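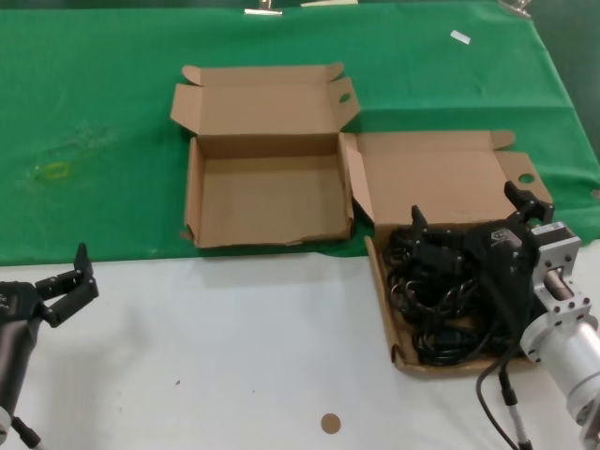
Basimow cell, right arm: gripper pads and wrist cable
May 11, 2026

Cycle counter at start: 3630. Last pad change was logged at 2340, so this set has done more than the Kozan pads it replaced. Ticket 776 was opened in April for dropped cable on the right side. Closed once already after a force change, reopened by Sevim Dönmez when it came back.

Complaint as written: the right gripper closes on the cable, lifts, and the loop slides out before the arm clears the box wall. Left arm not affected on the same program.

Arms to service pose, right side powered down at the Gora controller, gripper off the bracket. Pads cleaned with isopropyl and a lint-free cloth. Under the bench lamp the inner pad is worn flat across the tip; the ridges are still good lower down. That fits with what we see, as the program picks with the tip only. The outer pad has less wear but I changed both. Pad screws were tight. Finger screws were not: one turned under light pressure from the key. Cleaned the threads, fresh medium threadlock, done up to the value on the card inside the cabinet door.

Refitted the gripper and ran the jog test from the pendant. Full open, full close, slow and at speed. No click at the end of travel. The old click was probably the loose finger and had nothing to do with the gearbox, which I was ready to blame. Gearbox left alone.

Wrist camera next. Lens wiped, mount checked by hand, no play. Both fingers must come into the bottom of the view with the gap between them left open, otherwise the offset in the pick routine is wrong.
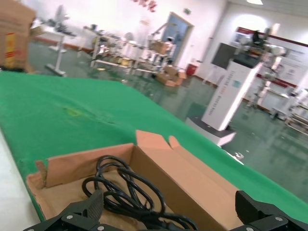
Wrist view over the cable.

Offset check passed without touching the values. Saved a copy of the old file anyway, same folder, suffix _a.

Test picks: power cable, loose coils, no ties. First few at the old force setting. Held on the lift, slipped once when the arm turned. Put the force back to what it was before the first closure of this ticket and the slip went away. So the April change was covering for the pads and can stay out. Sevim to confirm on her shift before we close the ticket for good.
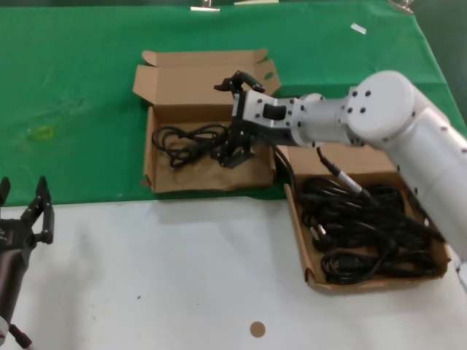
Cable routing on the right arm is the part I am not happy with. Vustov's drawing shows a clip on the wrist housing and a service loop of up to 50 mm, and we have never had the clip. The cable leaves the underside of the housing and drops across the gap between the two boxes towards the right-hand one, where it is black against a heap of other black cable. Two risks there. The gripper could take hold of its own lead, and anyone reaching in to clear the box could pull the wrong one. Interim fix is a hook-and-loop strap further up the arm. It must not be pulled tight, the wrist needs its full turn. Clip to be ordered, part number is on sheet two of the drawing.

Strap fitted, wrist turned through full range both ways by hand with power off, then slowly from the pendant. No snag.

Other points

Cloth: pulled flat again and clamps checked. The creases come back. The stain is not in the pick area, leave it.

Boxes: flaps are to stand upright at the back, away from the arms. If a side flap leans in, the approach height is too low.

Spare pads: one set left in the drawer. Need another two.

To do: clip, pads, update the service card with the threadlock grade, repeat the tip inspection at the next counter reading.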